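Fractions after a reverse split: notes from the Pitimska proxy

April 2024

Pitimska has put a one-for-six reverse split to its stockholders. I own 133 shares in registered form and 91 more through an account at Illwood. Neither number divides by six, so I read the part of the proxy statement that most holders skip, the section headed "Treatment of Fractional Shares." It runs a page and a half and leaves two points open.

I wrote something short about reverse splits last July and got the basis arithmetic wrong in one place. Zoia Kostiuk wrote in to correct it. The corrected version is further down.

The mechanics first. A reverse split is done by amending the certificate of incorporation. At the effective time, every six issued shares are reclassified as one share. No stockholder has to do anything for the reclassification to take place. Old certificates, where they still exist, represent the reduced number from that moment, whether or not they have been sent in.

My registered position becomes 22 shares and one-sixth of a share. The Illwood position becomes 15 and one-sixth. The company then has to decide what to do with the sixths.

Pitimska is a Delaware corporation. Under Section 155 of the Delaware General Corporation Law a corporation may issue fractions of a share but is not obliged to. If it doesn't, it has three routes: arrange for the disposition of the fractional interests by the people entitled to them, pay the fair value of the fractions in cash, or issue scrip or warrants that can be turned in for a full share once enough are collected. Scrip is rare now. I have never held any.

Many companies write a fourth outcome into the amendment itself, which is rounding up. A holder with any fraction gets a whole share. Varnatley did it this way, and its proxy statement covered the matter in one sentence. 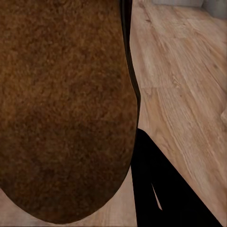 Brown and fuzzy, very close up.

Pitimska has chosen cash. The operative sentence says that holders otherwise entitled to a fraction "will receive cash in lieu thereof, determined by multiplying such fraction by the closing price on the last trading day before the Effective Time, as adjusted." The words "as adjusted" matter. The last close before the effective time is a pre-split price. If it were applied to a post-split fraction without multiplying by six, holders would be paid a sixth of what the fraction is worth. The definition of the adjustment is in the annex, in the text of the amendment, and it is correct there. The summary in the body doesn't repeat it, and I would have preferred that it did.

The first open point is the level at which fractions are measured. There are two common ways. The company can look at each record holder, or it can look at each beneficial owner. My registered shares are straightforward: I am the record holder, and the transfer agent, Pattinasarany, has my name and the number. The Illwood shares are different. In the United States, shares held through a broker are ordinarily registered in the name of a depository's nominee, which holds a very large block for all participating brokers together. Measured at record level, that whole block produces at most one fraction. Measured at my level, it produces mine, and a fraction for nearly every other customer whose holding doesn't divide.

The proxy statement says that the company "intends to treat" street-name holders in the same manner as registered holders, and that brokers "will be instructed" to give effect to this, but that brokers "may have different procedures." All three phrases are standard. They mean that the contract governing the fraction in a brokerage account is mostly the customer agreement with the broker.

I looked at the Illwood agreement. Its corporate actions section says that fractional entitlements will be paid in cash "as received." It doesn't say what happens if the broker receives cash for fewer fractions than its customers have in total. I wrote to ask, and the answer was that the broker submits its customers' fractional totals through the depository and is paid against them. That is the answer I expected, and it should be in the agreement.
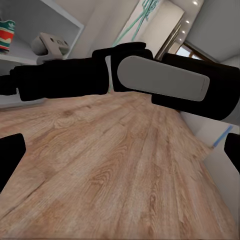
Can I combine a registered position and a brokerage position before the effective time so that the fractions add up?
Shares can be moved in either direction before the effective time, but the transfer has to be finished by then, and whether it helps depends on the two remainders and on how the company treats fractions.

In my case it doesn't help. Two sixths make a third, and I would be paid cash for a third in place of cash for two separate sixths. Apart from rounding, the amount is the same. Under a rounding-up clause it would be worse to combine. Held apart, each position would gain a share. Held together, only one would.

The second effect shows up at the other end of the range, and it has nothing to do with sixths as such. A holder with fewer than six shares in an account ends up with no shares at all in that account, only cash. The proxy statement discloses this. It also says that reducing the number of small holders is not the purpose of the split. Companies say so because a transaction that does have that purpose can be a going-private transaction, with separate disclosure rules and a longer document. At one-for-six I have no reason to doubt the statement. At much higher ratios, with cash for fractions, I would read it twice.

Freya Penrose asked in a comment on the July post whether a reverse split leaves people with odd lots. It does. A round lot has traditionally been 100 shares. My registered position is a round lot with an odd remainder today, and afterward it is an odd lot only. For a small holder selling at market through a modern broker, the practical difference is usually slight. It is a bigger matter for anyone who rests limit orders in a thinly traded stock, as odd-lot quotes are handled differently from round-lot quotes.

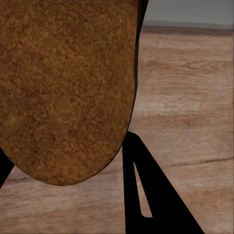
Speckled brown, rounded at the lower end.

Now the basis. These are the general US federal rules as I understand them, for shares held as an investment in a taxable account.

Total basis doesn't change in the reclassification. Basis per share is multiplied by six. The holding period of the new shares includes the period for which the old ones were held.

Cash for a fraction is generally treated as though the fraction had been issued and then sold. So part of the total basis goes to the fraction, and the gain or loss is the cash less that part. What I wrote in July was that the whole basis stays with the whole shares and the cash is all gain. That overstates the gain now and understates it later. The correct allocation is proportional. For the registered position, the fraction is one-sixth of a new share, equal to one old share, so its basis is the basis of one old share. Put that way the result is obvious, and I should have seen it.

It gets less tidy if the shares were bought at different times. My registered shares came from two purchases. A new share may then be made partly of one lot and partly of the other, with a split basis and a split holding period. The company will publish its view of the effect on basis on Form 8937, but that form is general and doesn't allocate anyone's lots. Pattinasarany tracks lots for shares acquired since the broker reporting rules took effect for stock. For anything older, the records are the holder's problem.

Bello Edet pointed out that the proxy statement doesn't reduce the authorized shares along with the issued ones. He is right. Issued shares fall to a sixth and the authorized number stays where it is, so the board will have a good deal more unissued stock available afterward than before. The statement covers this under "Potential Anti-Takeover Effects," which is the customary place, though dilution is the likelier use. Par value per share is also unchanged, so the stated capital attributable to the common stock falls and additional paid-in capital rises by the same amount. Total equity is unaffected. 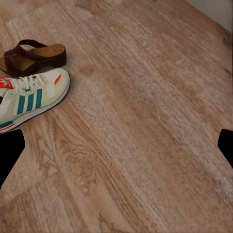 Wood grain with a swirl in it.

I sent two questions to Gus Tran in investor relations at Pitimska. One was whether the adjustment to the closing price could be moved from the annex into the summary. The other was whether there is a minimum payment below which no check is issued. Some companies set one. He replied that the summary is final as mailed, and that there is no minimum, but that payments not cashed will in time be turned over under the unclaimed property law of the holder's last known state. The address on file with the transfer agent therefore matters, even for a small check. Mine was out of date. Changing it took a form and a signature guarantee.

I voted the registered shares for the split and against the adjournment proposal. The Illwood voting instruction form lists the two items in the opposite order from the company's card, so check the item numbers before copying votes from one to the other.

Wumpini Odoi has asked how all this applies to shares in a dividend reinvestment plan, where the plan already carries fractions to several decimal places. Pitimska has no plan. Where there is one, the plan document normally lets the administrator keep carrying the fraction, so the position is divided by the ratio and nothing is paid out. I haven't checked enough plan documents to say how often that holds, and would be glad to be sent any that differ.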